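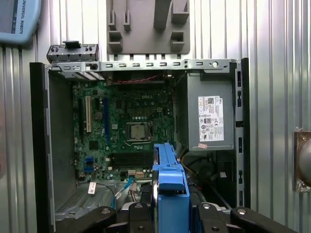 A Dell desktop with its side panel off.

I want to put in a good word for opening things up. Radios, toasters, sewing machines, the tired old computer under the stairs, all of it! Few hobbies cost so little or teach so much, and I can't think of one I'd sooner press on a friend with a rainy weekend to fill.

My own way in was a Gremari kitchen radio that crackled whenever the kettle was on. It had 6 screws, and one of them was hiding under a rubber foot (they so often are). Inside I found a speaker, a small green board and a great deal of air. I had imagined something far more mysterious. The crackle came from a dirty volume knob, and cleaning it took less time than finding the screwdriver.

After that I was hooked. I've since been through a Valik hand mixer, two bedside lamps and a Najjar sewing machine that a neighbour was about to take to the tip. The mixer beat me completely and I still loved the afternoon I spent on it. You see where somebody has tucked a wire neatly out of harm's way, or added a rib of plastic because an earlier model must have cracked just there, and you feel as if you've been let in on a conversation between people you'll never meet.

Do be sensible. Unplug it first, leave microwaves and old tube televisions well alone, and keep the screws in an egg box in the order they came out. Take notes, too, even if they're only scribbles on the back of an envelope.

My one grumble is with makers who glue everything shut. I bought a Wisteo lamp in March with no screws anywhere on it, and when the switch failed the only way in was with a knife. Why? A lamp is a switch, a wire and a bulb! I'd happily pay a bit more for one I could mend, and I'd like to see the parts list printed in the box, the way it used to be with my grandmother's iron.

So have a look round the house for something broken that you've given up on. You can hardly make it worse, and you may well have it back on the shelf by teatime. I've got a hairdryer waiting on the bench and I can't wait to get the lid off.

We use cookies to remember your settings and count visits. Accept all | Manage choices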